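How to Set Up a Nightly Log Cleanup Script

Programs write logs all day long, and most of them never remove the old ones. On a small server this can go on for a year or more before anyone notices. Then the disk fills up, the database stops accepting writes, and somebody has to sort it out in a hurry. A short script that runs each night will prevent this.

The steps below were written for Istus, a small Linux server that runs our order program, Drerier. They will work on nearly any Linux machine if you change the folder names.

What you need

A user account that is allowed to delete files in the log folder
A plain text editor
The cron service, which is already installed on most systems

Step 1: Find out how much space the logs use

Open a terminal and type:

du -sh /var/log/drerier

On our server the answer was 170 GB, spread over 2412 files. To count the files, type:

find /var/log/drerier -type f | wc -l

Write both numbers down. You will want them later to compare.

Step 2: Decide how long to keep things

We keep 30 days. Check with whoever reads the logs before you pick a number, and ask whether there are rules in your line of work about keeping records. If you need to keep logs longer than that, copy them to another machine first and clean up afterward.

Step 3: List the files before deleting anything

Run the find command without the delete part:

find /var/log/drerier -type f -name "*.log" -mtime +30

This prints the name of every log file last changed more than 30 days ago. Read through the list. If you see a settings file or anything else that isn't a log, stop and fix the pattern. Our first try used "*" in place of "*.log" and picked up a license file - it would have been a bad morning.

Step 4: Write the script

Make a new file called cleanlogs.sh in /usr/local/bin and put these lines in it:

#!/bin/bash
LOGDIR="/var/log/drerier"
DAYS=30
cd "$LOGDIR" || exit 1
find . -type f -name "*.log" -mtime +"$DAYS" -print -delete

The line with cd matters. If the folder is missing or has been renamed, the script quits there and nothing is deleted. The -print part writes out each name as the file is removed.

Save the file and make it executable:

chmod 755 /usr/local/bin/cleanlogs.sh

Step 5: Run it once by hand

Copy a few old logs to a test folder with cp -p, which keeps their dates. Change LOGDIR to point at that folder and run the script. Check that the old files are gone and the newer ones are still there. Then change LOGDIR back.

Step 6: Schedule it

Type crontab -e and add one line at the bottom:

30 2 * * * /usr/local/bin/cleanlogs.sh >> /var/log/cleanlogs.txt 2>&1

The script will now run at 2:30 every morning. Pick a time when your backup is not running. The output goes to cleanlogs.txt, so look in that file the next day.

If it doesn't work

"Permission denied" means the account that owns the cron job can't write to the folder. If the disk still looks full after the files are gone, a program is probably holding one of them open. Restart that program and check again with df -h.

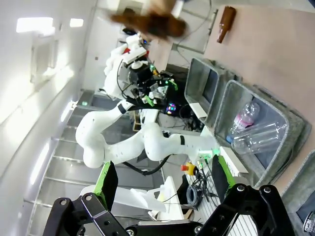
Cleanlogs.txt will grow too, though slowly. Ours gets emptied by hand each February.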